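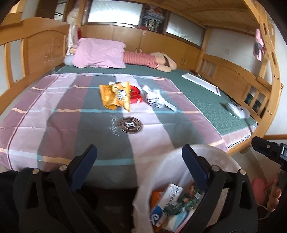

Re: [magbanua-pack] Carton labels, double scans and the weight check

From: Érica Lopes
To: magbanua-pack
Date: 11/26/25

Analyn Samonte wrote:

> We went over to the Trarix label layout at the Cevolstead counter on
> Monday and I have three problems, in order of annoyance.
>
> First, the weight check rejects mixed bags that are packed correctly.
> Anything with tissues or chips in it plus a few boxed items seems to
> fail. Bags of tins pass every time.
>
> Second, the same line sometimes shows up twice on the pick sheet. The
> customer ordered one box of crackers and the sheet says one, then
> further down it says one again. Dexter has been crossing out the
> second by hand.
>
> Third, the outer label won't stay on the thin translucent bags. It
> stays on the paper ones. Is there a different stock we should be
> ordering, or is it the printer?
>
> Also, is anybody else still on the old tare table? Ours has no date
> on it.
>
> Analyn

Analyn, replies in your order. I've cc'd Pacita because the second one is partly hers.

Weight check

The rejection comes from the tolerance setting. The old layout applied one tolerance to the whole bag. The Trarix layout works out a tolerance per line and adds them up, and for any item without a stored gross weight it falls back on the net weight printed in the catalogue. For a tin the difference between net and gross is fairly stable, and whoever set up the tins years ago put in gross weights anyway. For cartons, tissues and anything in a pillow pack, most of our records have net only, or have nothing at all.

So a bag with six boxed items in it can be over by the combined weight of six cartons and six inner liners, and the check has no idea where that came from. It is behaving as configured.

There are 2273 active item records in the Zukley catalogue export and the share with a gross weight is not good. You don't need to fix all of them. Export your own picks for the last month, sort by frequency, and weigh the top 100. Put the sealed retail unit on the scale, enter the figure in grams in the gross field, and leave the net field alone. Net is what prints on the customer's slip and it has to match the pack.

Two things to watch when you do this:

Weigh one unit, never a shelf tray divided by the count. Trays have a weight too and it ends up smeared across the items.

If an item comes in two pack sizes under one barcode (the tissues do this, and so does at least one of the teas), enter the heavier one and set the line tolerance to the difference. It is ugly, but a false pass on a box of tissues does no harm.

Until that is done, raise the bag tolerance. I would go up to 200 grams for mixed bags and leave it where it is for tins and jars. Higher than that and you stop catching a missing yoghurt, and a missing yoghurt is what people ring about.

Duplicate lines

This one is a sync problem. When a substitution is offered and the customer declines it, the original line should be restored under its old line number. The current export writes it back as a new line and relies on the pick sheet to suppress the old one. The new sheet doesn't suppress anything. You can confirm it by looking at the line numbers: the second crackers line will have a number higher than the last line of the original order.

Pacita has a corrected export that reuses the number. It has been running at our counter for a fortnight without a repeat, although we get few declined substitutions, so I wouldn't call it well tested. She can tell you whether it is safe to load alongside your local changes. In the meantime Dexter should keep crossing out the second line, and please have him cross out the higher number every time. If he strikes the original, the billing file picks up the other one at the substitute's price. We had a few of those in the spring and unpicking them took most of an afternoon.

Labels

It's the stock. The label we all order has a freezer-grade adhesive meant for coated board, and it does poorly on polyethylene film, worse if the bag has been handled a lot or the counter is dusty. Changing the darkness or speed on the printer will do nothing for it.

Options, with what we know of each:

General-purpose permanent adhesive, same label size. Sticks to film. Does not come off the paper bags cleanly, so be careful if you reuse them.

Tie-on tags. Jennylyn used these all last winter and liked them. Slow on a busy day -- you need both hands and the bag has to be standing up.

Stapling the label to the handle. Please don't. Staples end up in the bag with the food.

We went to the permanent stock and apply it high on the bag, close to the handles, before anything goes in. Once the bag is full the film stretches and creases under the label and an edge lifts. With the open-top bags it also helps to put the flat boxes against the side that carries the label.

Tare table

Ours has no date either. The version with 2 bag types in it is the old one, and the current one splits film bags into light and heavy. If your list has a single entry for film, replace it. The error is only a few grams a bag, so leave it until the gross weights are done.

Jennylyn is collecting tare figures from all the counters for a January update of the table. Send her yours directly, with the supplier's bag code -- not the colour.

Érica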